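La pince qui refusait de lâcher, un petit fil 🧵 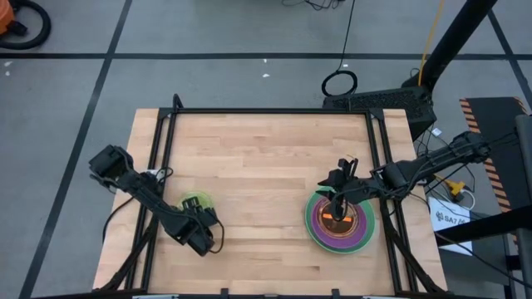

Bras gauche : le disque vert translucide. Bras droit : la pile d'anneaux vert, violet, orange.

1/ Bon, je vous avais promis de raconter la panne de décembre, alors on y va. Chez Gruvico on fait manipuler des anneaux de couleur à deux bras, et pendant une semaine le bras gauche m'a rendu complètement folle.

2/ Le symptôme : la commande d'ouverture part, le contrôleur répond « ok », et la pince reste serrée. Pas à chaque fois, évidemment, sinon ce serait trop simple ! Ça arrivait surtout en fin de journée, quand j'avais déjà mon manteau sur le dos.

3/ Première piste, le logiciel. J'ai relu tout mon code de séquence, j'ai ajouté une pause de 500 ms avant chaque ouverture. Ça a tenu un après-midi (j'ai même fêté ça avec un éclair au café), et le lendemain matin, rebelote.

4/ Deuxième piste, la pince elle-même. Démontée, nettoyée, remontée. Rien. Par contre j'ai perdu une vis et elle est toujours quelque part dans l'atelier, si vous passez à Clarkport regardez sous vos semelles.

5/ Et là je fais LA bêtise. 7 h du soir, pince bloquée, je me dis que je vais tirer le disque à la main, vite fait, sans couper la puissance. La commande en attente s'est exécutée pile à ce moment-là. Ouverture, puis fermeture sur mon index.

6/ Rien de cassé, un bel ongle bleu – mais j'ai eu très peur. L'arrêt d'urgence était à un pas de moi et je n'y ai même pas pensé.

7/ C'est Nikola Kalinowski, notre électronicien, qui a trouvé le lendemain en deux minutes. Il a pris le câble du bras gauche entre deux doigts, il l'a plié doucement, et la liaison est tombée. Connecteur fatigué, à force de plier toujours au même endroit. Le « ok » venait du contrôleur, pas de la pince.

8/ Depuis : câble neuf avec une boucle plus large, et le programme relit la position réelle des doigts après chaque ordre. Si ça ne correspond pas, tout s'arrête et la file de commandes est vidée.

9/ Et la règle est écrite en gros dans la procédure : on coupe AVANT de mettre la main. Même pour 5 secondes.

10/ @ celles et ceux qui ont des pinces électriques : vous changez vos câbles à intervalle fixe ou vous attendez la panne ? Je prends toutes les réponses, y compris les honteuses.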